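Skindcombe to get its own DVD release in January

Posted 11th October

The small-town mystery Skindcombe will come out on DVD in January, the label Zurnon has confirmed. The film has been hard to find on disc until now. It had a short theater run and a single rental edition, which went out of print.

The new release is a two-disc set with 7 deleted scenes, a commentary track and the short film Symonenko, shown before the feature at some theaters. Picture and sound were both redone from the original negative. The film is rated PG-13 and has English and Spanish subtitles.

Zurnon says the first pressing will be 2,000 copies. Preorders opened this week at the Pultden online store, which had taken 603 by last night. There is a limit of 4 copies per customer.
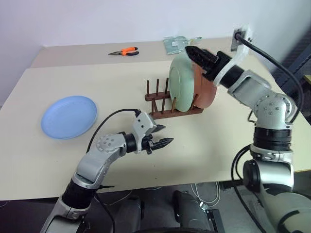
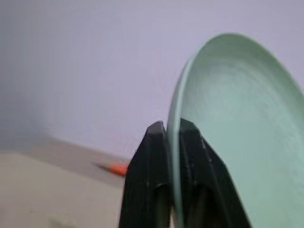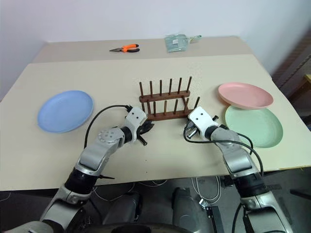
A plate is in view in each photo.

The first pressing comes in a cardboard slipcase with a booklet. Later copies will have the same discs in a standard case. Store credit can be used for preorders, but gift wrap is not offered on this title. Cards are charged when the set ships.

No Blu-ray version is planned. Zurnon said a digital release would depend on music rights, which have been cleared for disc only. Customers who have the film on a Pultden wish list will get an email with the preorder link.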